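Warnholm Kraft Table Cover, Wide Roll

Brown paper by the roll for work tables, craft tables and packing benches

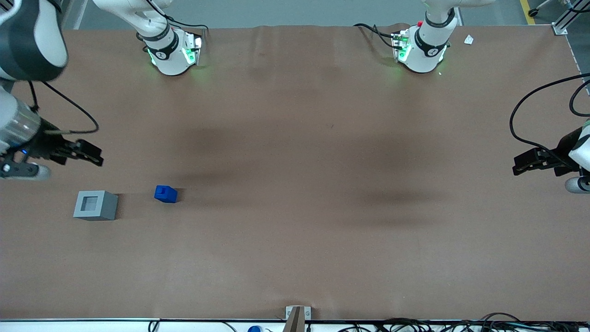

Do I need to tape it down?
Tape the two short ends and leave the long sides free. Paper moves a bit with the weather, and if you pin it on all four sides it tends to bubble in the middle. Low-tack painter's tape is fine on most tabletops and comes away clean.

We've been selling the Warnholm roll since last March and it has become the thing we reach for first in our own workroom. It's a plain, warm reddish-brown kraft with a bit of body to it, so it lies down nicely after a few minutes and doesn't skate around when you lean on it. And it's wide! One sheet does a big rectangular table without a seam up the middle, which was our main grumble with the narrower Plitau roll (still in stock, still great for desks and shelves).

The colour is easy on the eyes too. White paper under strong overhead lights can be tiring by mid-afternoon, and small pale parts get lost on it. On the brown you can spot a dropped washer or a bit of white thread straight away. Pencil, chalk and marker all show up well, so people end up drawing their layouts and measurements right on the table, then rolling the sheet up and keeping it.

Fitting a sheet
Unroll it curl side down, with a hand's width extra at each end. Smooth from the centre outwards with your forearm or a dry cloth. You'll probably get a few small wrinkles along the far edge where it's hardest to reach. They flatten out somewhat overnight, or you can go over them with a cool iron before you tape.

If you have heavy gear that stays put on the table, cut the paper to fit up to it and replace only the working area. Saves a lot of lifting.

Glue, paint and spills
It handles drips of white glue and acrylic well. It isn't waterproof, so a knocked-over mug will soak through if you leave it. For wet work, put the Bonsu waxed liner underneath.

Details
Finish: uncoated, matte both sides
Sheets per roll: about 37 on a standard bench
Rolls per carton: 6
Core: cardboard, fits the Otance wall cutter
Recycling: yes, if it's clean and the tape is off

The cutter is sold separately and takes 3 screws, not included.

Questions about widths or carton orders go to Teodoro Villanueva at the order desk. He'll happily post you a sample square if you want to try your own markers on it first.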